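How to Clean and Reseal a Marble Top

I love this job. One slow afternoon in May and a tired piece of stone looks cared for again! You need a soft cloth, dish soap with a neutral pH, a penetrating sealer (I use the one from Kaltine) and a sheet of 400 grit wet/dry paper if the surface has dull spots.

Stone first, then the sealer.

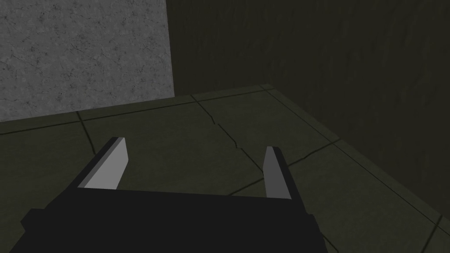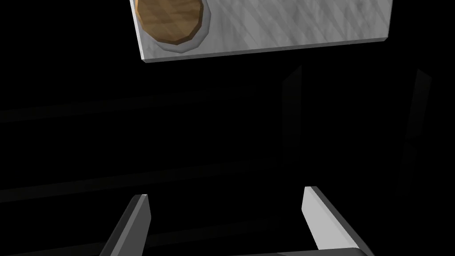 Kołodziej wrote in to ask whether vinegar would do for the first wash, as it works so well on the kettle. Please don't! Acid etches marble, and those pale marks have to be polished out.

Step 1. Wash with warm water and a small squirt of soap, then rinse twice. Dry it and leave it overnight.

Step 2. Do the water test. Put a few drops on the stone and wait. If they soak in and leave a dark patch, you're ready to seal. If they bead up, put the sealer back on the shelf and enjoy your day.

Step 3. Rub any dull spots with the wet paper, small circles, hardly any pressure. Wipe up the gray paste as you go and let the stone dry again.

Step 4. Spread the sealer thinly with a cloth, working in sections. Wait as long as the label says, then buff off everything left on top (don't let it dry there, it goes streaky and it's a pain to remove).

Step 5. Put on coat number 2 if the drops still soak in. Keep oil and wine away for a day or so.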